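Section 4. Sealing and caring for your countertop

This section covers the Trivholm stone sealer supplied with your countertop kit. Read it through before opening the bottle. If your countertop was fitted by a Falel installer, check the handover sheet first. Some tops leave the workshop already sealed, and those need only the cleaning steps at the end of this section.

What you need

Trivholm sealer, one bottle
Two lint-free cloths
Masking tape
Mild dish soap and warm water
Rubber gloves

4.1 Checking whether the stone needs sealing

1. Put a spoonful of clean water on the countertop, away from any joint.
2. Leave it for 10 minutes.
3. Wipe the water off and look at the stone. A darker patch means that water is soaking in and the top should be sealed.
4. Repeat near the sink and near the stove. These areas wear sooner than the rest.

Note: Let the dark patch fade completely before you go on. On dense stone this can take until the next morning.

4.2 Applying the sealer

CAUTION: Open a window. Turn off gas burners and pilot lights. Keep children and pets out of the room until the sealer has cured.

1. Wash the countertop with soap and water, rinse, and let it dry.
2. Run masking tape along the bottom edge of the wall tiles. Sealer leaves a haze on glazed tile that is hard to remove.
3. Shake the bottle and pour a little sealer onto a folded cloth. Do not pour it straight onto the stone.
4. Work in small areas, starting at the back wall and moving toward the front edge.
5. Wait 4 minutes, then buff the area with the second cloth until no streaks are left.
6. Peel off the tape while the sealer is still fresh.
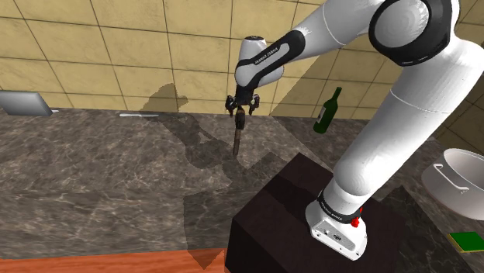

Leave the surface alone for 11 hours after the last area has been buffed. Evening is a good time to do the job. A second coat is needed only if the water test still leaves a dark patch after curing.

Note: Marbled patterns may look slightly deeper in color after sealing. The change is permanent. If you are unsure about it, try the sealer on the sample piece in the kit – it comes from the same batch as your top.

4.3 Tile grout behind the countertop

The stone sealer is not meant for grout. Use Melnyk grout sealer, part 61, and apply it with the small brush in the cap. Wipe any drips off the tiles right away.

4.4 Daily cleaning

Wipe up wine, vinegar, and lemon juice as soon as they spill. Use a soft cloth and mild soap. Do not use scouring powder, bleach, or steel wool.

CAUTION: Never set a hot pan directly on the stone. Use a trivet, even on a sealed surface.

For replacement bottles and cloths, contact the Prirkosness parts counter and quote the number on the underside of the sample piece.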